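Achtkant an der Spindel: Wie das Wasserwerk Murnton seine Schieber wartet
7.12.25

Die Betriebsleiterin des Wasserwerks Murnton führt ihre Schieberliste noch in einer Tabelle. 1228 Armaturen stehen darin, jede mit Nennweite, Baujahr und dem Datum der letzten Betätigung. "Ein Schieber, der elf Jahre lang offen steht, ist im Ernstfall kein Schieber mehr", sagt sie. Die Spindel setze sich fest, die Stopfbuchse verhärte, und beim ersten Schließversuch reiße im ungünstigen Fall der Vierkant ab.

Im April hat das Werk den Wartungsplan umgestellt. Leitungen ab Nennweite 500 werden jetzt jährlich gefahren, alle übrigen in einem längeren Turnus, der sich nach Bodenart und Wasserhärte richtet. Gefahren heißt: vollständig schließen, eine Vierteldrehung zurück, wieder schließen, dann langsam öffnen. Die Umdrehungen werden notiert. "Wenn im Blatt 22 steht und wir bei 19 am Anschlag sind, liegt etwas im Sitz. Meistens Inkrustation. Dann wird gespült und noch einmal gefahren."

Ersatzteile bezieht Murnton von Tedlow, die Stopfbuchspackungen von Wada. Mit den Packungen ist sie zufrieden, mit der Lieferzeit weniger. Bei den älteren Baureihen müsse man inzwischen nach Zeichnung fertigen lassen, vor allem die Überwurfmuttern an der Spindeldurchführung.
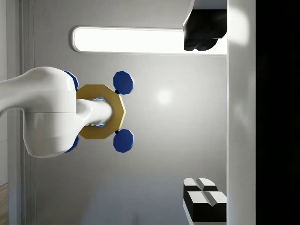 Bei diesen Muttern hat sich das Werk gegen den Sechskant entschieden. In den Schächten ist der Schwenkbereich für den Schlüssel klein, oft steht eine Wand im Weg. Ein Sechskant verlangt 60 Grad bis zur nächsten Schlüsselfläche, ein Achtkant nur 45. Die Grundform ist dieselbe wie bei dem goldgelben Ring im Bild: außen acht Kanten mit ebenen Flächen dazwischen, in der Mitte die Öffnung für die Welle. "Der Nachteil ist der stumpfere Winkel", sagt die Betriebsleiterin. Ein ausgeleierter Schlüssel rutsche am Achtkant früher durch, deshalb werden die Maulweiten vor jeder Kampagne mit der Lehre geprüft.

Zur Schmierung äußert sie sich knapp. Verwendet wird ein für Trinkwasser zugelassenes Fett, dünn aufgetragen, nur auf das Gewinde. Was auf die Packung gerate, ziehe Sand an. Angezogen wird die Mutter, bis die Durchführung gerade noch einen Tropfen durchlässt, und nach dem ersten Schließvorgang ein zweites Mal.

Offen ist die Frage der Dokumentation. Das Programm Onasell, das der Zweckverband angeschafft hat, kennt für Armaturen nur die Zustände "auf" und "zu". Umdrehungszahlen lassen sich bloß im Bemerkungsfeld eintragen und dort nicht auswerten. "Eine Schnittstelle ist bestellt", sagt sie. Bis zur Lieferung bleibt es bei der Tabelle - und bei den Karteikarten im Fahrzeug, auf denen die Kolonne die Werte vor Ort einträgt.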